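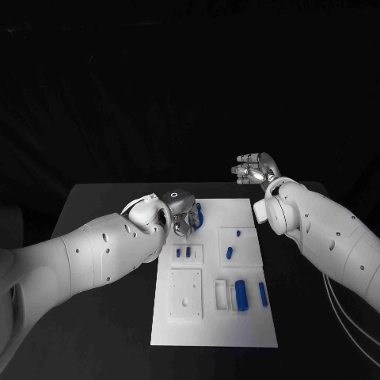
> Going to throw this out there before we cut anything. Do we really want everything on one board? I'd rather see small boards, one per job, that you can swap out. The old Idport layout had everything on one sheet and every time somebody wanted to move one holder the whole thing was off the table for an afternoon. Also blue on white, fine, but are ALL the parts going to be blue? I can see people reaching for the wrong one. And what happens to the parts when the board's put away? Last time they lived in a coffee can.
>
> Not trying to be difficult. Just don't want to redo it in March.

OK quick answers, I have to be out of here by 4 and the parts still need bagging.

One board. I know. I went back and forth on it and the small boards kept losing. They slide. You bump one and now it's crooked to the one next to it and you're lining up edges again before you can start. A big one stays put, and if it does shift, everything shifts together. The holders keep their distances, that's what I care about. We tried the small ones at Drombridge and I spent more time squaring them up then using them.

The moving-a-holder problem is real though. So, for the next version, slots instead of holes underneath. Loosen, slide, tighten, done. You'd get 16 mm of travel each way, plenty for the changes anybody has asked for so far. If you need more than that you want a different layout and should say so now please.

Four zones, same as the sketch I sent. Nobody objected to the sketch so I'm calling that settled. Leave the space between zones alone, it is not spare room. Somebody is going to want to put "just one more little holder" in there and then you can't get your fingers around anything.

Color. Yes all the parts on this one are blue. White for whatever stays on the board, blue for whatever gets picked up. That's the whole rule and I like it a lot better than the Bilyk set where every part had its own color and you needed a chart. The shapes are different enough, you're not going to mistake the cylinder for anything else. If people do grab the wrong thing I'd sooner change a shape than add a third color.
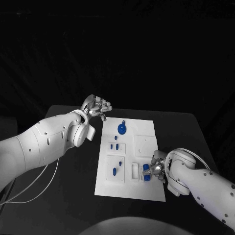
Speaking of the cylinder, the open box holder next to it is the one I'm least happy with. Walls could be lower. Going in straight it should be OK, going in at an angle you'll catch the rim, and most of us go in at an angle. I want to knock 3 mm off the walls and ease the top edge a little. Don't widen the opening!! If it's wider the part just leans and then you're fishing for it. Would like to hear from whoever did the first batch on whether the base is thick enough to leave alone.

Round part, no changes from me. Leave it.

White on a dark table, keep. The gray one is good, the edge of the board shows up clearly and you can tell if it's gone crooked from across the room. Black cloth behind also good. I know there was a vote for the light-colored one, I had my say on that already, white board against a pale background is a headache by the end of the day. If the cloth ends up at your place, hang it, don't fold it, it picks up every crease.

Storage. No more coffee can, agreed. Onano has those shallow trays with lids, 44 a piece, and one would hold a full set with room for the spares. Not cheap for a tray but we've thrown away more than that in lost parts. Board goes upright behind the cabinet, parts come off FIRST and get bagged by zone. Bag goes in the tray. Tray goes on top of the cabinet, not inside it, inside is where things go to vanish.

Cleaning, since it came up off list: damp cloth. Not the orange stuff. Wipe the holders out too, there's always grit in the corners, and let everything dry before it's bagged.

Money. We've got 3000 for the year, and this comes out of the same pot as the new lamps. I don't see one revised board plus a tray making much of a dent but I haven't got the quote back for the slots yet. Will post when I do. If it comes in silly we keep the holes and live with it.

Things I still need from people:

- base thickness on the box holder (see above)
- does anybody have the original drawing for zone two, mine won't open
- spare parts, how many sets. I'd say two. Somebody will say four.
- who has the good square. It's not in the drawer

Reply to the list please and not just to me, I lost half of the last thread that way. Drawings go in the usual folder, put the month in the file name so we quit opening the old ones.

Will send the revised layuot tonight if I get the bagging finished, otherwise tomorrow morning.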